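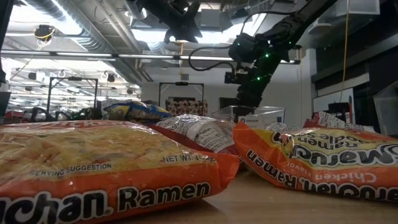 Sarahí Cisneros
Collections Data Steward, Witbridge Pantry Goods Records

README: Witbridge Packaged Goods Set, Tabletop Groups

Last revised April 2020

Summary

The Witbridge Packaged Goods Set records shelf-stable groceries as they are handled at a sorting table before shelving. It contains 265 image records, each accompanied by an inventory line. The set supports the study of package orientation, overlapping wrappers, and printed labels that can be read only in part. The Maruchan Ramen group at the head of this file belongs to the section on soft-wrapped goods.

Contents

images/ One file per record.
inventory.csv One row per package, keyed to the record number.
labels.csv Transcribed label text.
terms.txt The controlled vocabulary for product type and wrapper type.
CHANGES Corrections made after release.

The inventory table holds 520 rows. A package receives its own row when any part of it can be told apart from its neighbors. Snack bags and other goods that share the table with the main group are entered in the same way.

Package orientation

Four values are permitted in the "face" column: front, back, edge, and unknown. A package whose nutrition and ingredient text faces up is entered as back. A package that shows only a crumpled top behind another is entered as unknown, even when its colors suggest a match with the rest of the group.

Inverted packages are entered as front, with the "turned" column set to yes. The third ramen package in the opening record is therefore listed as back, and the one reading "Chicken Flavor" is listed as front, turned.

Label transcription

Transcribers enter only the characters that can be read. Brand names are not completed from memory. Where the first letters of "Maruchan" are missing, the entry begins with "chan." and the full name is placed in the "brand" column only if it is legible elsewhere in the same record. A net weight line with unreadable figures is entered as "NET WT" and flagged partial. Flavor is left blank unless it is printed on a visible face. It must not be inferred from wrapper color.

Inverted text is transcribed in normal reading order.

Review

Ariel Espiritu and Isauro Olvera reviewed 166 records independently. Differences were settled by Faustino Bañuelos, whose decisions are noted in CHANGES. The remaining records received a single review.

Known limitations

Glossy wrappers reflect light, and small print near a seam is often lost. Soft-wrapped noodles and snacks are more heavily represented than cans or boxes. The set should not be used as a source of nutrition or allergen information.

Corrections

Requests should cite the record number and the column concerned. They are handled by Anayeli Cervantes at the Skornoncombe office.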